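Search tips...
Search

Workshop tips: setting up a two-bin picking station for a student robot club
Reading time: 4 min

The notes below come from the Urnville robot club, where the students' project this term is moving mixed objects from one metal bin to another. Most of the lost time had little to do with code. It went on bins that crept across the table, cables that snagged and objects put back in the wrong place.

1. Clamp the bins before anything else
A metal bin on a smooth tabletop will slide when the fingers press on a wall. Bar clamps with a trigger grip are quick to fit and quick to release. Put them at the ends of the rims, with the handles out of the arm's path, and tighten by hand. Check them again after the first 3 runs. If the walls are thin, stop as soon as the bin no longer shifts.

2. Mark the table with tape
Once the bins are where you want them, put tape on the table at the corners. Two short strips set as a T or an L are enough. Use a tape that peels cleanly and contrasts with the wood. When somebody moves a bin for cleaning, it can be put back without repeating the whole calibration. Replace any strip that has started to lift - a curled end is worse than no mark.

3. Dress the cables with slack
Tie cables and hoses to the arm at a fixed point and leave a loop big enough for the full turn of the wrist. Move the arm slowly by hand control to each corner of both bins and watch the loop. It should not touch the rim or drop below the fingers. Konrad Fuchs, who wrote our checklist, adds a fourth position: straight up, at full height.

4. Begin with two objects
Choose one large and one small, in different colours, and keep them apart. Practise the large one in the open part of the floor first. An object tight against a wall is a separate problem, as the fingers need room on both sides.
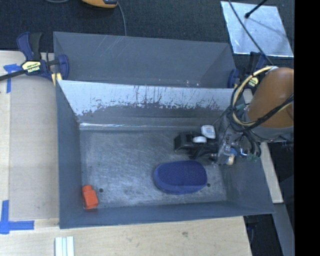

5. Expect scratches, and allow for them
Metal bins mark quickly. Worn patches and bright reflections can confuse a vision program that was tuned on a clean bin. Take new background pictures every few sessions, under the same lamps. Do not polish the bin halfway through a set of trials.

6. Log each attempt on one line
Write the run number, object, start position and result. Our sheet has 200 rows and the Skemex team filled theirs before the August break. They reached 366 attempts in all, on a second sheet, and the useful finding was that most misses came from the corners. Record the misses in the same detail as the successes.

7. Closing down
Park the arm clear of the bins, switch off, then release the clamps. Wipe the bin floor with a dry cloth. Spare tape and the log sheets go back in the drawer marked Gostia.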